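首页 | 走访记 | 车间见闻 | 读者来信 | 关于本站 | 搜索

开放日走访：一张桌子、两条机械臂，和一下午的拧螺丝

一月里最冷的那几天，我坐了两个小时的车去看Flunov的开放日。去之前朋友劝我别抱太大希望，说这种活动多半是发个布袋子、放段宣传片就把人送走了。结果我在一张工作台旁边站了整整一下午，连茶歇的点心都没吃上（听说有杏仁酥，可惜了）！

Flunov的场地在一栋老纺织楼的二层，楼梯很陡，进门先换胸牌。前厅摆着些介绍展板，我扫了两眼就往里走，因为里面已经听得见扳手碰金属的声音了。带我们这一组的是Yaneth Correa，说话很快，走路更快，一路上谁问问题她就倒着走回答谁。她先讲规矩：地上的黑胶带不要踩着站，臂通电的时候手不要伸过框架的横梁，想看近处的东西先打招呼。

我最想看的是他们叫“二号台”的那个双臂工位。它干的活说起来很小：把桌面上散着的小包装零食抓起来，放到该放的地方。可是这么小的活，背后的安装和维护琐碎得惊人，而我偏偏就爱看琐碎的东西。

先说底子。桌面是浅色的拼接实木，上面用螺栓固定了一圈黑色铝型材框架，两条臂分别装在左右两边的横梁上，面对面往里伸。我原来以为这种设备一定得装在一块厚厚的铁板上，Correa说木头桌面他们用得很顺手，打孔方便，磕了碰了也不心疼，关键在框架本身要方正。框架怎么算方正？量两条对角线，差了就松角件、敲一敲、再量。我们到的时候上午那遍已经量过了，她又当着大家的面量了一遍，卷尺一拉，报数，记在本子上。

每天开工前的检查有固定顺序，我抄了下来，回家整理了一下：

先断电，用手晃两边的底座。底座有一丁点儿松动，传到夹爪那头就放大得很厉害。
再查框架前沿的金属夹具，一只一只用手拧到底。
然后看线。电缆跟着关节走，弯的地方最容易磨，要用手指顺着捋一遍，摸到发硬或者起毛的地方就做记号，当天换。
最后擦夹爪的指面。零食包装上有油，也有粉，指面一滑，抓取就开始出怪毛病，而且你会先去怀疑程序。

最后这条是Édgar Castaño补充的，他说的时候旁边好几个人在笑，看来都吃过这个亏。他说有一回抓取老是偏，大家查了大半天的标定参数，改来改去越改越差，后来有人拿酒精棉片把指面一擦，好了。从那以后棉片盒子就成了工位的正式配件，写进了清单。

接着讲回零。两条臂各自有零位，可两条臂之间的相对位置是另外一回事，框架动过一次就得重新对。他们的做法是让左右夹爪分别去碰桌面上同一个点，读两边的坐标，看差多少。这个过程慢得要命，臂一点一点往下挪，围观的人都不说话了，我旁边一个小男孩憋着气，脸都红了。对完之后Correa让大家看桌上的布置：深蓝色的圆垫在中间靠后，小包装大多散在垫子的右下方，两只夹爪都朝下停在桌面中部。
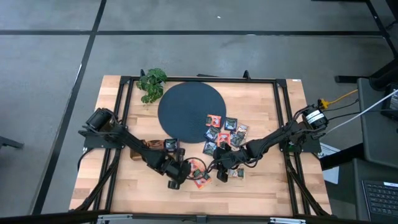

Ruth Agudelo插话说，对点这一步她宁可多做一遍也不肯省，上个月她图快跳过去，左臂和右臂差点在中间撞上，急停是拍下去了，可是一颗关节螺丝从此有了响声，拆开重新上胶才算完。她还说，最难对付的是那种时有时无的小响动，听见了就该停，别等它自己消失。

这话引出了当天我最喜欢的一段：换线演示。Correa问大家想看标定还是想看换线，我们这组几乎异口同声喊换线（果然都是同一类人）。演示用的是一条放在旁边工作台上的备用臂，免得动二号台。剪扎带、退插头、抽旧线、穿新线，听着四步，真做起来全是手上的分寸。扎带不能勒死，要留一点让线自己滑动；每个关节处的余量要把臂弯到头来量，伸直了量一定会短。Castaño把臂弯过来又掰直，掰直又弯过来，新线在里面跟着一伸一缩，他满意地“嗯”了一声才去剪扎带尾巴。扎带尾巴还必须齐根剪平，留个尖角，下次伸手进去的人就要挂彩。

工位有一本手写的日志，就挂在旁边，谁都可以翻。我翻了好几页！当天早上的累计抓取数写的是3,404次，上一次换线之后的计数是600次。Correa解释说，他们给线缆定了一个很保守的检查间隔，到600就查，查完没问题再接着用，计数重新开始。我问为什么是600，她说头一回出毛病之前跑了差不多这么多，后来就沿用了，没有什么高深的公式。我喜欢这种回答。

日志里还有一栏专门写“异常”，最近的一条编号是187。字迹五花八门，有人写得很详细，连当时桌上放的是哪几种包装都列出来；有人就写三个字：“又滑了”。我问能不能拍照，他们说日志不行，桌子随便拍。

零件这块也多说两句。夹爪的指垫他们从Trornine订，来一批先抽几片贴上去试，试的时候专挑滑的透明包装。框架上的角件和夹具来自Skikero，Agudelo说这家的好处是三年前买的和现在买的尺寸还对得上，补一个就能装。备件柜子按拆装顺序排，最常换的在最顺手的那一层，抽屉上贴着标签，标签是手写的，有几张已经被手指磨花了。

茶歇过后（没错，就是我错过杏仁酥的那次）回到二号台，讲的是换任务时怎么改桌面。改布置最忌讳顺手一摆，每样东西挪过之后都要让夹爪空走一遍，确认抬起和横移的路上碰不着。带边沿的东西尤其要小心，夹爪下去的角度稍微斜一点就会刮到隔板。Castaño自己的习惯是先把速度调到最低，一只手放在急停旁边，眼睛只盯指尖，走顺了再一档一档往上加。左半边用的是一只分格的木托盘，右端放着透明的小塑料杯，左臂的夹爪就在杯子附近，右臂的夹爪悬在那堆小包装的上方。
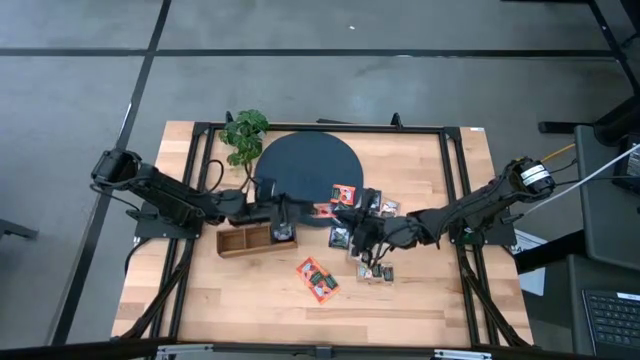 收工与保养

快五点的时候人走得差不多了，我赖着没走，看他们收工。两条臂先回到停放姿态，再断电。顺序不能反，先断电的话臂会往下沉，指尖磕在桌上，第二天又得重新对点。断电以后拿干布擦臂身，擦到底座时顺便再晃一下，跟早上那一步呼应。桌上的小包装全部收进盒子，皱得太厉害的单独挑出来，留着给夹爪练难题。

润滑油他们用得很少，Correa说新手最爱多上油，油一多就吸灰，吸了灰比不上油还糟。每次上油之后要在日志里写清楚哪个关节、用了多少，换一个人接手也能看懂。她正说着，Agudelo在那边喊她，左边底座那颗螺栓的记号线又偏了一点点。两个人蹲下去看，拿手电照，商量了一会儿，决定拆下来换个垫圈，当场就换。记号线是用油漆笔画在螺栓头和底座之间的一道，偏没偏一眼就能看出来，这个办法便宜得要命，我回家第二天就给自己的台钻也画上了。

楼下还有一间小的展示室，展出的是Dambrauskienė项目的早期夹具，用手工锉出来的，边角都圆了，可惜我只剩十分钟，匆匆转了一圈。下一次开放日他们说还没定，想去的朋友记得穿双好走路的鞋，楼梯是真的陡。

读者留言

Nele Geerts：油漆笔画记号线这招我们厂也用，建议选黄色的，黑色底座上看得最清楚。另外记号线每次拧紧之后要擦掉重画，别在旧线上描，描着描着就看不准了。

过路的维修工：弯到头再量线长，太对了！我带徒弟的时候这句话要说一百遍。

小满：请问指面用酒精擦，指垫会不会老化？我们换过一种软的，擦了一阵子就发黏。

Rocío Muñoz：回小满，看材料，有的软垫确实怕酒精，可以先拿一片旧的泡一晚上试试。我们后来改用温水加一点洗洁精，擦完晾干再开机，也挺好。

小满：谢谢！今晚就泡一片。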